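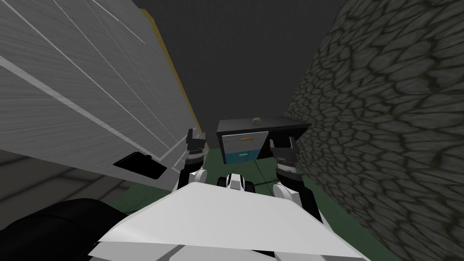
**Throw-ins and Possession in Amateur Soccer: A Study of the Roncombe Regional League**

Submitted by Assunta Lo Presti and Ashraf Fawzy
Department of Sport Studies, Indville College
Supervisor: Dirk Nijs
20 Jun 2023

## 1. Purpose

Coaches in the Roncombe Regional League spend very little training time on throw-ins. This project examined how often amateur teams keep the ball after taking one, and whether the direction and length of the throw make a difference. The work was carried out as part of the second-year research requirement.

## 2. Data

The study covers 32 league matches played by 12 clubs. Match recordings were supplied by the clubs under a written agreement with the department. Two matches from September were excluded before coding began, as the far touchline could not be followed on the recording.

A total of 2,224 throw-ins were coded. For each one the authors entered the zone of the field, the direction of the throw (forward, level or backward), the length (short or long), and the team in possession 5 seconds later. Throws retaken on the referee's instruction were entered once only.

Coding was done in Kirnetti, the spreadsheet tool used in the department's statistics course. Each author coded half of the matches. Rodrigo Loureiro then coded a sample from both halves independently, and differences were settled in a meeting of all three coders. Most concerned the line between a level throw and a forward one.
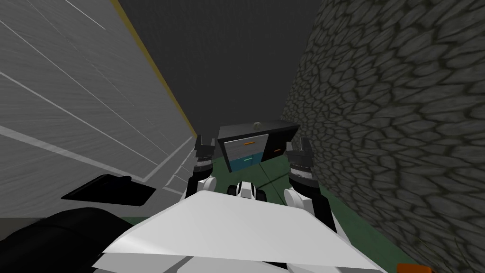
## 3. Results

Backward throws were kept more often than forward throws in every zone of the field. The gap was widest in the defending third, where forward throws were usually long and aimed down the line at a marked player. Short throws did better than long ones in all three directions.

Teams near the top of the table did not throw backward more often than the others. They did take their throws sooner after the ball went out, but time to restart was noted only in the comments column and was not tested.

## 4. Limits of the study

The recordings vary in quality, and the zone boundaries had to be judged by eye on fields without clear markings. Possession after 5 seconds says nothing about whether an attack followed. Weather and field condition were not recorded.

## 5. Recommendations

The authors recommend that any further study record the restart time as a separate variable. Sandro Serra, head coach at Benmoussa, has agreed to set aside part of one weekly session for short throw-in practice next season and to share the club's recordings with the department. The coding sheet and zone diagram are held in the department office.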